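# The Long Life of a Painted Floor

*January 28, 2020*

Most people who paint a floor expect to do it once. The room gets emptied, the boards get scrubbed, two coats go down over a long weekend, and the furniture comes back before it should. By the following winter there is a worn track from the door to the window.

In Grodmont, where painted floors have been common in row houses for well over a century, the worn track is treated as normal. Households there repaint the track and leave the rest alone. A full repaint happens when someone moves out or when the patches no longer match well enough to ignore. One house on Oster Street has 14 layers in its back hall, which came to light when a plumber cut through the boards in December.

The oldest layers are oil paint, thick and slow to dry, mostly in grays and browns. Oranges and yellows show up later, when ready-mixed colors became cheap enough for a room that guests might not see.

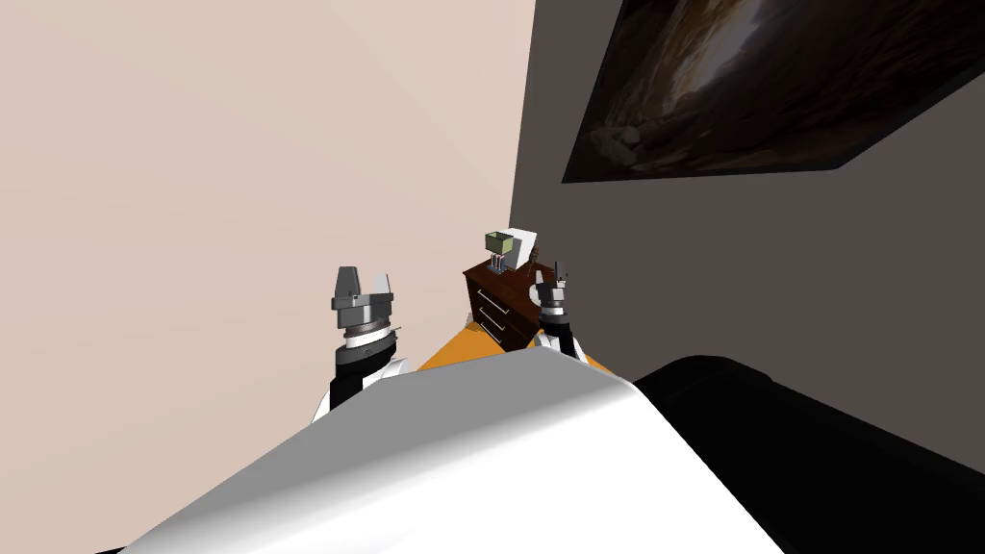 Cost explains a lot of it. A small bedroom takes a gallon of floor enamel, and a decent gallon at Selvanayagam, the paint store near the river, sells for $18 on sale. Having the same room sanded and sealed by a contractor was quoted to us at $380. New planks cost more again, and they have to be carried up the stairs.

The trouble is nearly always in the preparation. Old wax keeps paint from gripping, and so does the fine dust left in the gaps between boards. The store tells customers to wash the floor twice, let it dry overnight, and sand it by hand until the shine is gone. Many skip the second wash. Their paint peels in sheets near the radiator, where the heat finds every weak spot.

Color is the other argument. Dark floors show dust and pale floors show shoes. Middle tones hide both, and for years the safe choice in Grodmont was a dull tan that the store still mixes under the name Ornon. It sells poorly now. Buyers under forty want either a strong color or something close to the shade of bare skin or plaster, and they want it flat, without gloss.

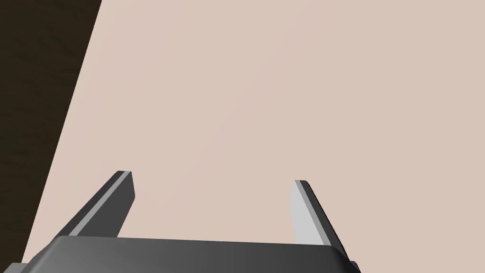
Flat paint was a mistake in the kitchen, according to one reader who wrote to us after our last piece on floors, and it took her two years to admit it. Every spill left a ring. She went back to satin and kept the flat finish for the bedroom upstairs, where it has held up well under socks and slippers.

Her experience matches what the store sees. Flat enamel is softer to the eye and harder to clean, and the makers' own labels steer it toward rooms with light traffic. A clear top coat helps, though it brings back some of the shine that people were trying to avoid.

The Oster Street house is 110 years old, and its owners have decided against stripping the back hall. They had the cut boards screwed down again, filled the seams, and painted over the repair in dark green. The new patch is a little brighter than the floor beside it. They plan to leave it that way until spring, when the windows can stay open long enough to do the whole hall.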